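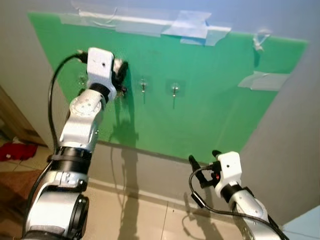 Left arm up at the first hook, right one waiting

Can they do chores yet?

Fusside
Evening all. Hooks on a wall, things to hang on them, about as homely a job as you could wish for! I'd happily give two arms like these my hallway (keys, leads, the dog's bits and bobs) and put the kettle on.

Trurneck
Lovely thought, but I do 100 little jobs like that before breakfast and never notice one. I'd call it a no for now.

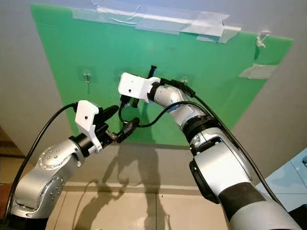
Both grippers on the cable

Esberg
I'm with Fusside, bless him. Cables are floppy, awkward things, and sharing one between two hands is what my own lads at the workshop grumble over most. Give it until April and ask me again.
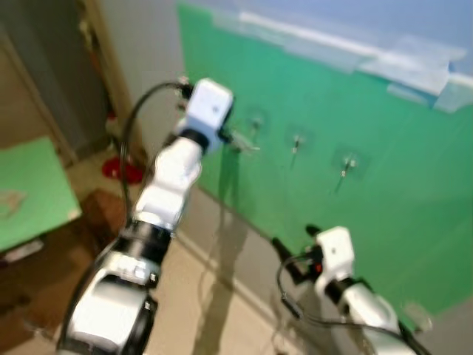 Reply 4: Trurneck
April! I'll put 80 pence on it, my dear, and you can hang my coat up when you lose.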